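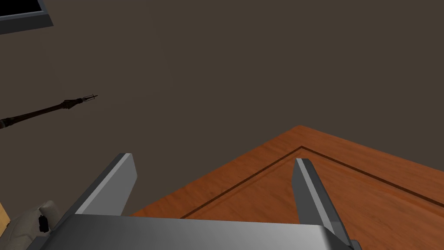
Table corner, seen from above.

April 18, 2018
Yolandi Steyn
5 min read

Shellac again. Most of the old batch went in the waste can this morning. The strip I brushed out last week still took a thumbprint, and the stuff in the bottom of the jar had gone cloudy in a way that wasn't wax. The label on the jar had no mixing date on it. From now on every jar gets a date and the cut written on the lid and on the side, in pencil on masking tape. Marker comes off with alcohol, as we know from the last set of jars.

New batch: Cesik dewaxed flakes, the pale ones, in Witico alcohol. Crushed the flakes in the coffee grinder in short bursts. If you run it longer they warm up and stick to the blades, and then it's half an hour with a dental pick. Put the alcohol in first, then the flakes on top, a bit at a time, swirling. Last time I did it the other way and got a puck on the bottom that took two days to go.

The full jug weighed 2,286 g with the cap on. After making up the stock and two rinses it was down to 1,099 g, so there is enough left for another batch of the same size and some thinning, but not for a third. Order more before the end of April. The Salcedo store has it by the case, and the price by the case is better, but then it has to live in the metal cabinet and the bottom shelf is full of old stain that should go out first.

Left the jar to sit overnight in the warm corner by the compressor, shaking it whenever I went by. Strained it through a paint filter this morning. Very little left in the filter, a few bits of bark and one thing that might be an insect leg.

Test boards. 24 of them, all cut from the same maple plank, sanded to 220 and wiped down with a tack cloth. Half were raised with a damp rag first and knocked back, half were left alone. I had planned to do birch as well but the plank had a twist in it and I didn't want to spend the morning at the planer.

Notes as I went:

First coat with a rag pad, cotton wool inside an old T-shirt, squeezed nearly dry. Goes on thin and flashes off quickly. The boards with raised grain felt smooth after the first coat. The others needed a light pass with 320 before anything else would sit flat on them. I expected a smaller difference. For small parts I would still skip the water and just sand more.

Second coat with the natural bristle brush, the wide one. Better than the pad for speed, worse at the edges. Every board I brushed toward an end has a ridge there. Start an inch in and pull off the end, then go back for the inch you missed. I wrote the same thing in this book last year and still had to learn it over again on the first few boards.

Third coat, pad again, stock thinned by half. No lap marks worth mentioning. One board has a dull patch where I went back over it too early and dragged the finish. Leave a patch alone if it grabs. It can be sanded out later and it can't be fixed while it's tacky.

Color: even the pale flakes warm up the maple more than the sample card suggests. If the client for the Filodport shelves wants it to stay white they need to look at a real board, in daylight, next to the raw wood. I have set one aside with tape across the middle so there's a bare stripe for comparison. Please don't oil it.

Rubbing out. Tried 0000 steel wool with paste wax on three boards and gray nylon pad with the same wax on three more. The steel wool gives a softer shine and gets into corners. The nylon leaves faint straight scratches if you press, and they show under the bench lamp. Under the ceiling lights I couldn't find them. Steel wool for anything people will touch or look at closely, nylon for the insides of boxes. Blow off the boards afterward. Any wool fibers left on oak will turn into black specks the first time it gets damp.

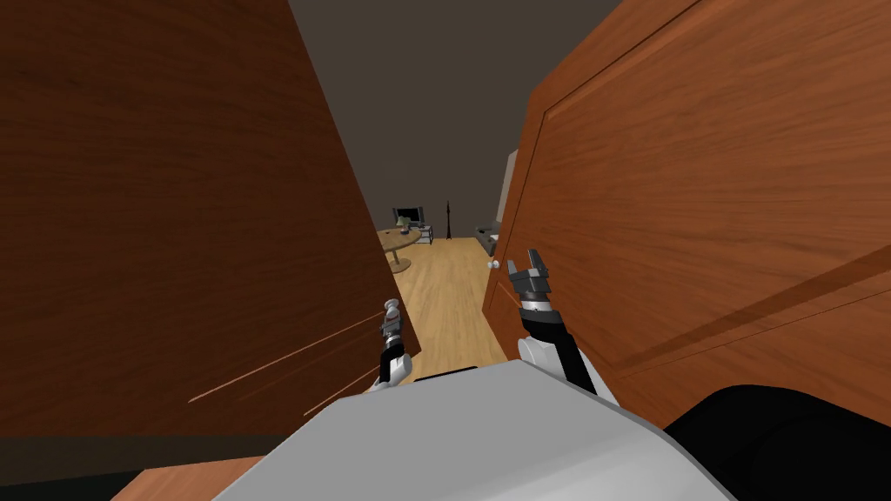
How long should a test board sit before it gets rubbed out?

Overnight for thin padded coats and three days for anything brushed. If the sanding dust comes off as powder it's ready, and if it rolls up into little crumbs it needs longer.

Water test, for the record: a wet glass on a waxed board for an hour left a faint ring that was gone by lunch. The same glass on an unwaxed board left a ring that's still there. A few drops of alcohol went straight through both, as they should. Shellac is the wrong finish for a bar top and I'd say so to anyone who asks for it on one.

Brushes are rinsed in alcohol and left to go stiff in shape. They soften again in a few minutes in fresh stock. Don't wash them with soap, the bristles go fuzzy and then shed into the finish.

To do:
Check the jar for settling in a week and brush out a strip on glass.
Cut more maple, and find a flat piece of birch.
Clear the bottom shelf of the metal cabinet.
Try the thinned stock over the water-based dye, the brown one. I suspect the pad will lift some of the color on the first coat, so spray that one if the gun is clean.
New cotton for the pads. The blue T-shirt left lint on two boards.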